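# Unit 4: Table Service – Laying Out Small Food Items

Course notes, B. Miranda. Read before the January practical.
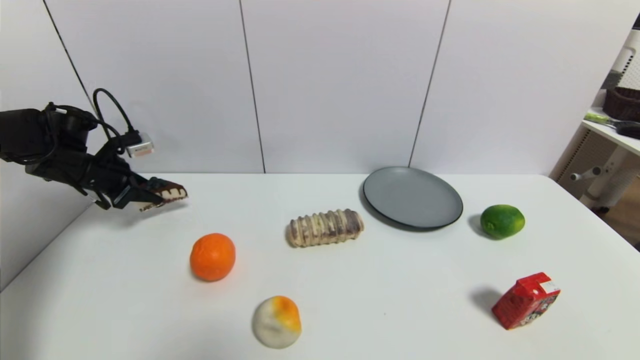 Unit 3 dealt with hot dishes. This unit covers items served cold and by the piece: whole fruit, rolls, small pastries.

## 4.1 Order of work

1. Wipe the table and let it dry.
2. Set the plate first. All other positions are taken from it.
3. Place whole fruit. Round items roll, so check the surface is level.
4. Place bread, long side parallel to the table edge.
5. Pastries go last.

## 4.2 Handling

Grip a layered pastry by its sides, low down, with light pressure. Chocolate tops mark easily. Whole citrus, such as a tangerine or lime, tolerates firm handling – a bread roll does not, and a ridged roll will split along the grooves if squeezed at one end.

## 4.3 Spacing

Leave a hand's width between items before plating. On a white table a grey plate is easy to find; a pale plate needs a darker cloth under it.

## 4.4 Record sheet

Use the Workow sheet, form 253. Enter the item, its starting position and its final position. Damaged items are entered as well, with the word "marked" or "split" – do not leave the row blank.

Reading for Unit 5: Marinho, chapter on trays.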